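Kitchen hands: how a student club is teaching a simulated robot to clear a worktop

Siltano is a robotics club that meets in a second-floor computer room, with 12 members this year and no robot of its own. The club works entirely in simulation. Its current project, Plurkotum, is an attempt to get a robot hand to do simple kitchen jobs on a virtual worktop, and it will be entered in the student section of the Totia competition.

I spent an afternoon with the two members who lead the project, both in their second year. They asked to be quoted as the software lead and the scene lead, which are the names on the club's rota.

The scene lead builds the kitchens. "People think the robot is the difficult bit," she told me. "I spent most of last term on cloth. A towel that won't fall through the counter is a good day's work."

The club started with blocks on a grey table and stayed there for most of the autumn. The software lead thinks that was too long. "We got very good at blocks," he said. "Then we put a lemon in and everything we had tuned was wrong. It rolls. You touch it slightly off centre and it's gone."

Members take turns steering the hand themselves with a glove and a tracker, and the runs are saved as examples for the program to learn from. The club has recorded 558 so far. Of those, 300 were kept for training. The rest had dropped objects, bad tracking or, in a few cases, somebody sneezing. "You can see the sneeze in the data," the software lead said. "The wrist jumps."

A run takes less than a minute to record, but setting up and checking it takes longer. New members begin with checking, and opinions on this differ. One first-year, working at the next desk, described it as "like marking homework, but the homework is all the same". She had looked through 207 of them and was still there, so I take it she did not mind too much.

The machines they use were paid for by a small grant from Wijaya, a local firm. The money also covered the glove, which has been mended twice with tape.

What the kitchen looks like now

The present version has a granite counter with a plate, a cutting board and a few things to pick up. The scene lead changes the layout between sessions so the program can't simply learn one set of positions. She opened one with the sweet potato on the plate and the board left clear.

"The stone was my idea and I got complaints," she said. "It's very busy, all those speckles. But real counters are like that, and a plain one was making it too easy for us."

The software lead was one of those who complained. He has come round to it, mostly. His worry is the hand, which is black and has little detail to go by when he is looking for mistakes in the finger positions. "I'd paint the fingertips orange if she let me," he said. She has not let him.
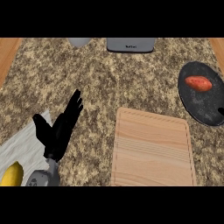

What happens next

The Totia entry is due on 23 July 2026. Teams have to send in their code and a short report, and the judges then run each program on layouts the students have never seen. The club has been practising by having one member build a kitchen in secret and the others try it cold.

Results so far are mixed. Picking up the sweet potato goes well from most starting points. The lemon is still a problem near the towel, where the fingers tend to take hold of both. "We could leave the towel out of our own tests," the software lead said, "but the judges won't."

After the competition the two leads will hand the project over. The scene lead is writing notes for whoever takes on the kitchens, and says the section on cloth is already the longest. The club is open to students from any course, and no programming is needed to start.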